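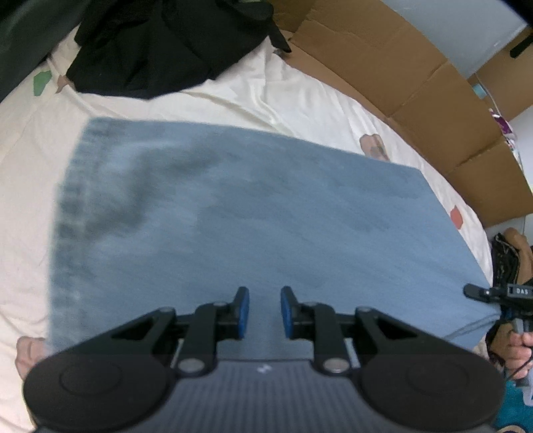

Spent most of this week on the gripper width signal, which I had been putting off since August.

The towel folding policy takes two inputs per hand, the wrist camera and a width value, and predicts a short chunk of motion plus the next widths. The camera side has been fine for a while. The width side was where the bad folds came from. On a thin sheet the fingers would close, stop a little short, and the arm would start lifting with nothing in it. On a thick towel it did better, but the release was late and the corner got dragged back over the fold.

I went through the training episodes first. There are 3,699 of them in the current set, and I had assumed the widths were all on the same scale. They were not. Each gripper gets calibrated at the start of a session by opening and closing it all the way, and the loader takes the smallest and largest values as 0 and 1. If the first close in the file is on cloth, the minimum is wrong for the whole session. The script had no check for that. It just wrote out whatever it found.

The fix was simple. Vallby, our preprocessing tool, now keeps a stored range for each gripper and compares every new session against it. If the closed value is off by more than 4 percent, it uses the stored range and writes a warning. I ran it over everything on Friday and it flagged 43 sessions, more than I would have guessed. Most of them were bedding and towels. The kitchen ones were nearly clean.

The second problem was timing. Left and right grippers are separate streams with separate clocks, and the loader matched them by nearest frame. That works until one side drops a few frames, and then the two hands are slightly apart in time for the rest of the clip. For picking up a cup you would never notice. For a towel held at two corners it matters a lot, as the policy learns that one hand should lift before the other. I changed the matching to use timestamps with interpolation and threw out any segment with a gap too long to fill. We lost a bit of data. I can live with that.

Retraining took two nights on the Luvstead machine. I used a random 2,000 episodes to keep it short, same seed and same settings as the old run, with only the preprocessing changed. The empty lifts have mostly gone. Late release is better but still there, and I think it comes from the chunk length and has nothing to do with the data. With a long chunk the policy has committed to holding on before the camera sees the corner land.

Rumpled sheets under the towel are still hard. A light towel on a light sheet has very little contrast at the edge, and the wide lens bends that edge into a curve near the sides of the view. I tried undistorting the frames before the encoder and it made no clear difference, so I took it out again. Cropping tighter made it worse.

Next is a shorter chunk, then the full set. I also want to move the range check into Illey so the warning comes up during recording, when it is still easy to redo the calibration. The config changes are in the Tabrizi branch if you work on this with me. Delete your old cache before you pull, or it will quietly load the old widths.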